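4.2 Comparison of the two arm controllers in simulation

Before the trials on the real arm in Lovetwood, we compared both controllers in the simulated kitchen. The gripper model, with two parallel fingers, was kept the same for all runs, and only the controller was exchanged. Each controller made 102 runs from the same list of starting poses. The view of the wrist camera was stored at every step, together with the finger opening and the joint values.
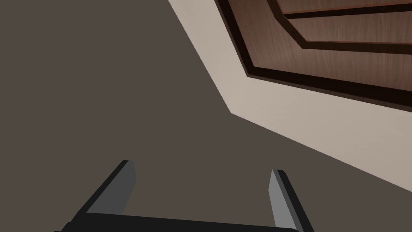

The joint-space controller was tested first. Its settings were chosen by Shakya and were not changed later. A run was stopped after 610 steps, also if the arm was still moving. We observed that small errors in the wrist angle are difficult to notice from the joint values alone, and for this reason the stored views were checked by hand.

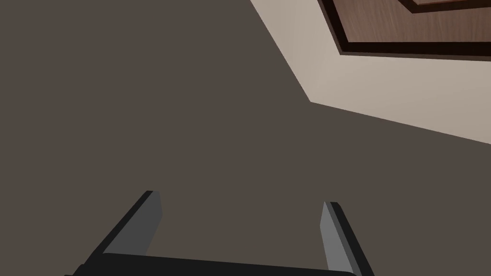 Figure 6. Wrist view with the fingers open and nothing held. Part of a framed wooden element is visible at the upper right.

The second controller works in the space of the gripper and corrects the pose with respect to the knob. It needs a finer time step, but the approach from below became easier to tune. Sjöberg repeated 45 of the runs with a lower gain.

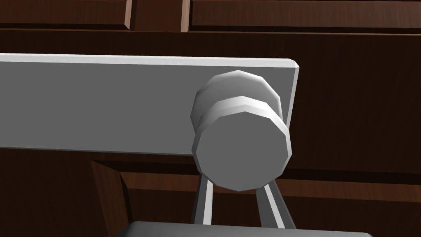
Figure 7. The two gripper fingers below the round knob, with the wooden drawer fronts behind.

In both cases the contact model of the fingertips was left at its default values. The effect of this choice is treated in Section 4.3.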